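Area check, two-arm cell – seating and soft goods, Stikstead
November 15, 2021
Inspector: Loïc Charpentier

**1. Floor and access**

- [x] Tiles free of debris inside the arm reach
- [ ] Cables secured. *Comment: still lying in loops on the tiles beside the black ottoman. Route along the wall before the next shift.*
- [ ] Foot protection. *Comment: bare feet on the tiles near the arms. Closed shoes apply to everyone in the area, including those who no longer handle goods.*

**2. Arms and grippers**

- [x] Wrist covers seated, both sides
- [x] Black cables clear of the joints at full extension
- [ ] Speed limit label. *Comment: reprint, the June label shows 60 percent and the current limit is 35.*

**3. Work in progress**

Gray cloth and pink item, beside the brown upholstered piece: 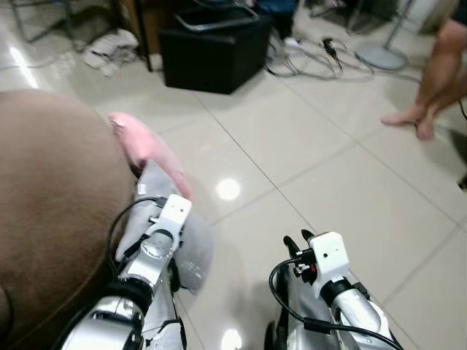
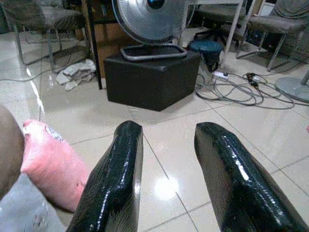
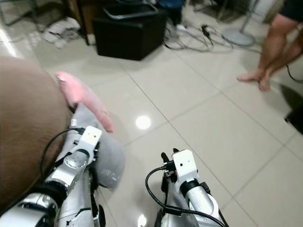
Benoît Guérin asked for a note under this section: the sorting hours have gone down, but the person on watch now stands for most of the shift, and 30 minutes without touching anything is harder on attention than folding was. He wants the watch rotated and a seat provided outside the reach line.

- [ ] Rotation posted. *Comment: agreed in principle. Drostero rota software has no job code for watching, so the hours are still booked as handling.*
- [ ] Seat outside reach line. *Comment: open.*

**4. People and training**

- [x] Stop procedure read and signed by all staff on the rota
- [ ] Restart after a stop. *Comment: only the day shift has practiced it. Evening shift to follow.*
- [ ] Job descriptions updated – still the version from before the arms, form 71.

Open items go to Guérin. Recheck sections 1 and 4 first.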